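Knitting & Yarn Forum > Finished Garments > Care and Storage

Thread: Hanging or folding a knit cardigan?

marisol_purl
Posts: 118
Hello all. I finished my first big cardigan in October, in Idora wool, and I am very happy with it. But my sister told me that I must never hang it, only fold it. In my country we hang everything. Is she right? The wool is quite heavy and the pattern has long sleeves and a deep pocket on each side.

tabbycast
Posts: over 2,000
Your sister is right. Fold it, always. Gravity pulls on every stitch, and the shoulders get those little bumps from the hanger. I lost a good Grevutora pullover this way. It grew 2 inches in one winter and the hem never came back.

northloop
Posts: 201
I don't agree with "always." It depends on the fiber and how tight you knit. I have a dense cotton cardigan that has been on a hanger for years and it measures the same as the day I blocked it. Folding also makes creases, and in a full drawer the things at the bottom get flat and sad.

marisol_purl
Thank you both. Mine is not very tight, I think. I used bigger needles than the label said, because I liked how soft it became. I still prefer to see my clothes on the rail, I forget what is in drawers.
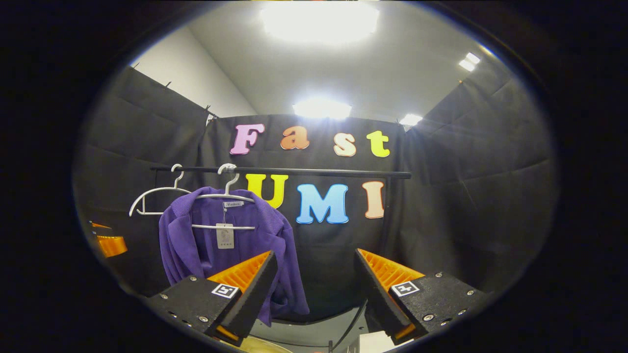 Re: Hanging or folding a knit cardigan?

tabbycast
Purple is lovely for a cardigan! But please, with a loose gauge I would take it down tonight. Plastic hangers are hard at the ends. If you really want to use the rail, fold the cardigan in half the long way, sleeve on sleeve, and lay it over the bar of a trouser hanger. The weight is then in the middle.

northloop
The folding over the bar is a good trick, I admit. I still say a few days on a hanger will not hurt anything.

weltum_wool
Posts: 64
For moths it makes no difference, they find it anyway. I wash before storing and put it in a cotton bag. Flores sells a wool wash with no rinse that I like, but it smells strong.

marisol_purl
I will try the trouser hanger, and measure the length now and again in spring. If northloop is right I will write it here.

tabbycast
Measure the sleeves too, they go first.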